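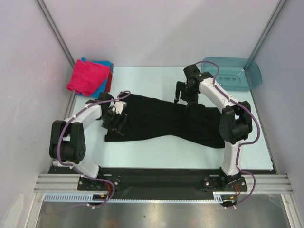 Will the folding robots take our jobs at the laundry?

They won't take all of them, and they'll change every one of them, which is a less exciting answer than the one in the staff newsletter and a less frightening one than I hear at the bus stop.

I've been at Warkthorpe 23 years, most of it in flatwork and garments, so I have opinions about folding. When management started talking about arms from Lehner, the first thing we were told was that they'd take away the boring part of the day. I'd like to know who decided which part that was. Folding is the part where you can talk. Loading the washers isn't, and pulling wet sheets out of a cart certainly isn't, and I notice there's no shiny brochure for that end of the building.

To be fair to the thing, I've stood and watched it. Two arms, a cloth laid out between them, and a gripper for each hand. A dark cloth is a mean test, if you ask me. Try finding the hem on a black work apron at 5 in the morning with human eyes. The folded stack in the corner had pink on top and blue under it, and I couldn't tell you whose hands or grippers had done them. They were fine. A bit crooked. Morag Carnegie would have sent them back, but Morag sends everything back.

Morag is the reason I'm writing this. She's folded longer than I have, and her shoulders are wrecked. When the change was announced she said she'd carry the robot in from the truck herself if it meant never doing another full day at the table. I had a whole speech ready about dignity and skilled work and she took the wind right out of it. So I'll say it plainly - the people with sore shoulders are mostly in favour, and they've earned the right to be.

What bothers me is the arithmetic. The presentation we got from Mathias Rainer, who runs operations for both our plant and Fonulbridge, had a slide saying 40 per cent of table hours could be "released." Released where? I asked him that. He said into higher value tasks. I asked him to name 2 and he named quality checking and "supporting the cell." Supporting the cell means standing near the robot and fixing the cloth when it goes wrong. That's a job, sure, but it's a job with your back to everybody else, and it's graded lower on the pay scale than the one I do now. I checked.

Ebony Kingi from the union side has been asking for the grading to be settled before anything gets signed. I think she's right and I think she'll be told it's too early to discuss, right up until the morning it's too late. We had the same dance when the ironer line was replaced. Everybody kept their job that time. Then people left, one at a time, and their spots weren't filled, and nobody had technically been let go.

Đức Mạc, who's younger than my work boots, disagrees with me on most of this. He wants to learn to program the arms. He asked about training and was told there'd be a course in March, and to his credit he wrote that down in front of the manager and had him initial it. I hope he gets it. If the plant paid for him and a few of the others to learn the machine properly, instead of calling out a technician every time it sulks, I'd soften quite a bit.

For now I've asked for three things in writing: the pay grade for whoever minds the arms, the March course, and what happens to the part-timers, who weren't on any slide. Mathias says he'll get back to me. My shift starts at 5 and I'm usually in the lunchroom ten minutes before, so he knows where to find me.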